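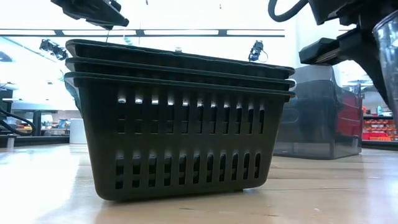 *Three nested baskets, with a gripper over each end of the stack. The top rim dips a little to the right.*

## Skokix two-arm kit, Tarnico bench

Skokix sells this kit as ready for stockroom work in 5 minutes. Our setup took 173. The brochure also promises 190 picks an hour, and I'd like to know what they were picking. Thin plastic rims stacked this close are a fair test of any gripper. I've asked Skokix for their test sheet and will add it to the gallery if it comes.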